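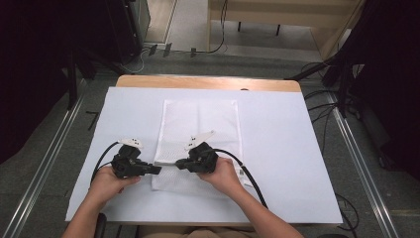
Work and Automation
Handout 6: The people who teach the machine
Instructor: Lizeth Correa

Reading before class: the Flasska case, first two sections. Bring your notes from the laundry visit on Wednesday.

1. Where we are in the course

In the last handout we looked at machines which replace one movement of the worker, for example the conveyor that carries folded goods to packing. The worker stayed next to the machine and the job kept its name. Today the question is different. In cloth handling the machine must first learn the movement, and it learns it from persons who already know it. So a new kind of work appears before the old one has changed.

2. Why cloth is difficult

A metal part has the same shape each time it comes. A mesh bag, a pillowcase or an apron does not. It folds under its own weight, it makes creases, and thin netting lets part of the table color come through. An experienced folder solves this with the fingers and almost does not look. When we ask her to explain what she does, she usually says "I just straighten it." This is what we called tacit knowledge in Handout 2.

Demonstration is one way to collect such knowledge. The person holds a gripper in each hand and does the task with them, and the movements of the grippers are recorded. The plates with black dots on top of the grippers are markers, so that the position can be followed. Note what is lost: the person works with two hard jaws in place of ten fingers. Many folders say they feel like beginners again in the first days.

3. The Flasska case

Flasska is a textile rental service with 185 employees. It bought a folding cell from the supplier Prindov, and the supplier asked for demonstrations made by real folders. The management chose 4 persons from the folding hall. They were released from normal production from March until June, and worked at a table in a separate room. The agreed amount was 100 accepted demonstrations per person for each article. For mesh bags the team together delivered 471, because some early ones were judged too slow and later accepted after all.

Three points from the interviews, which we will discuss in groups:

a) Pay. In the hall there is a bonus for pieces per hour. At the demonstration table there was none, and two of the folders earned less than before in their first month. The bonus was afterwards replaced by a fixed supplement.

b) Body. The folders stood all day in the hall. At the table they sat, and the backs were better, but the wrists became tired from the handles. A pause every 25 minutes was introduced at the request of the folders.

c) Status. One folder said: "Before, the supervisor corrected me. Now the engineer asks me which way is right." Another said that she did not know if she was training a colleague or her own replacement. Both statements come from the same week.

4. Compare: Sinaga and Fletar

Sinaga installed a similar cell but used demonstrations bought from outside. The start was faster. However, the folders met the cell first when it was already working, and they did not trust it — for several weeks they refolded its output by hand, also when it was good. At Fletar the folders gave demonstrations and also got the right to reject a finished product of the cell without asking the supervisor. This right was written in the local agreement.

Please be careful with conclusions. The three companies have different articles and different contracts, and we have interviews from one season only.

5. Terms to know

Demonstration: one complete performance of a task, recorded for training.
Tacit knowledge: skill which the person has but cannot easily put in words.
Task shift: the content of a job changes while the title remains.

6. For the next class

Write one page. Choose one task from your own workplace or internship which is done by hand. Describe who would have to show it to a machine, what this person should be paid for, and what she should be allowed to refuse. Submit on paper, with your name on each sheet.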